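What 724 demonstrations do and don't buy you

I said in October that I would write up the Trumdale results properly, and then I didn't.
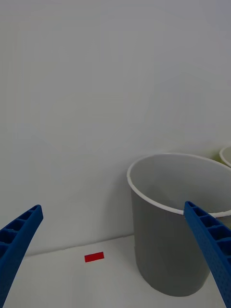 So how many demonstrations does it take to teach a robot to put a block in a bucket? Fewer than you'd fear if the block always starts in the same patch of table, and more than we collected if it doesn't.

I'd like to leave it there, but the first half of that answer is the half that gets repeated at talks, and I have now heard it repeated back to me by people who had dropped the second half on the way.

Some background for anyone who hasn't been following. Trumdale is the small imitation learning project I've been working on with Guangming Qian. A person steers the arm through a task, we record the wrist camera and the joint positions, and a network learns to produce the next bit of movement from what it sees. There is no map of the table and no separate object detector. Pictures go in, motion comes out. The policy we trained is called Ren, and before it there was one called Fluko, which we don't talk about much but which will come up below, I'm afraid.

The task is pick and place of the dullest sort. Small block, big bucket, one into the other. I chose it on purpose. If a method has trouble here then I don't want to see its video of folding a shirt.

We ended up with 724 demonstrations. The plan had been 2000. What stopped us was boredom, mine mainly, and a growing suspicion that the later ones were all the same demonstration. After a few hundred goes at anything your hands find a groove. I went back over my own recordings one evening and they were depressing to watch: same approach, same little pause over the block, same swing towards the bucket, same height every time. Guangming's were different from mine but just as alike among themselves. So in one sense we had 724, and in another sense we had two people's habits, recorded over and over.

That matters because of how the results are usually told. The usual plot has the number of demonstrations along the bottom and success rate up the side, and a nice curve climbing to the right. I've made that plot. Ours climbs too. But the number along the bottom is treated as though each demonstration were a fresh helping of information, and I don't believe it any more. I think a good part of our curve is simply the order in which we happened to get round to covering different bits of the table.

We tested this, in a modest way. We trained Ren again on a subset of 100 demonstrations picked by hand to be as unlike one another as we could manage: block near the bucket, block far off, block turned at odd angles, approaches from the side, a few where I fumbled the grasp and had to come back for it. Then we trained it on another 100 taken in order from the start of the collection. Same network, same settings, same length of training. The hand-picked set gave a policy that coped with a moved block. The other one gave a policy that went, with great confidence, to where the block used to be.

I would love to call that a result. It's one comparison, with one seed each, scored by the two people who wanted it to come out that way. Euan Haldane made that point when I showed him, rather less politely, and he's right. He wanted the scoring done blind, by someone who couldn't tell which policy was running. We did try this. The trouble is that anyone who has watched both for five minutes can tell which is which from how they hover before closing the fingers, so we'd need a new scorer every time, and we've run out of people in the building who still find this interesting.

Now Fluko. Fluko was the earlier policy and on paper it beat Ren. It had a higher score on our first set of trials and we were pleased with it for a good long while. Then somebody shifted the bucket a hand's width between one session and the next and Fluko started dropping blocks on the table, calmly, in the air where the bucket had been. It had learned the arm movement and was paying the bucket no attention whatever. All our trials until then had been run with the bucket in its usual spot, so the score was true and told us next to nothing.

I keep coming back to this because I read a lot of papers where I can't tell whether the authors have a Ren or a Fluko. The text says "randomised object positions" and you have to dig to find out how far, and whether that means the thing being picked up or also the thing it goes into. Often it's only the first. Sometimes it isn't stated at all. I'm not accusing anyone of anything, we'd have written exactly the same sentence ourselves, and in an early draft we did.

The wrist camera makes it harder to spot, too. It's a lovely view for grasping, the fingers are right there and so is the thing they're after. But what the camera sees depends on where the arm is, which means the picture leaks the arm's position to the network, and a network that knows where its arm is can get surprisingly far by playing back a remembered path. A bucket in view is no proof that the bucket is being used. I'd looked at that footage for weeks and assumed that because I could see the bucket, Fluko could.

There's a cheap check and I wish I'd done it first. Take the bucket away. Start the policy as normal and see what it does. One that depends on seeing the bucket ought to dither, or wander, or at least do something a bit off. Fluko carried on as if nothing had happened and let go over bare table. Ren slows down and drifts about, which I found oddly cheering, though I'd be wary of reading much into it. Drifting about is also what a badly trained policy does.

Guangming has a more generous view of all this than I do. His line is that every method looks like memorising when you test it at the edge of its data, and that the sensible response is to collect wider data and stop fretting. He may well be right about the practical side. We're both in favour of wider data. Where we part company is on what we're allowed to claim meanwhile. If the answer to every failure is that it wasn't in the training set, then I'd like the headline to say the robot can do the things in the training set, and I notice it never does.

We also had a go with a method from the Platamell code, which adds artificial shifts to the camera pictures during training so that the network can't lean too hard on exact positions. I had hopes for it. On our table it helped a little with block position and did nothing I could measure for bucket position. I may have set it up badly, the instructions were thin and I guessed at two of the settings. If you've had better luck, write and tell me which values you used, because I'd be glad to be wrong about that one.

What we're doing next is small. We have 4 bucket positions marked out, and every new demonstration gets its position drawn by a script before the person takes the controls, so neither of us can slide back to the comfortable one. The block position is drawn the same way. It is slower and more annoying, and I've already caught myself sighing at the screen when it picks the far corner. The test positions are kept separate and neither of us practises on them. Euan is holding on to that list and won't let me see it.

I'm also going to stop at 100 and train, and look, before collecting any more. If it's poor I'd sooner find out then.

As for the old numbers, they're staying up on the project page with a note beside them saying the bucket didn't move. Guangming thinks the note is too long. I've cut it once already.

Comments are open again, by the way. I had to switch them off over the summer because of the spam, and a couple of real ones got lost, so if you asked something about gripper force and never heard back, please ask again.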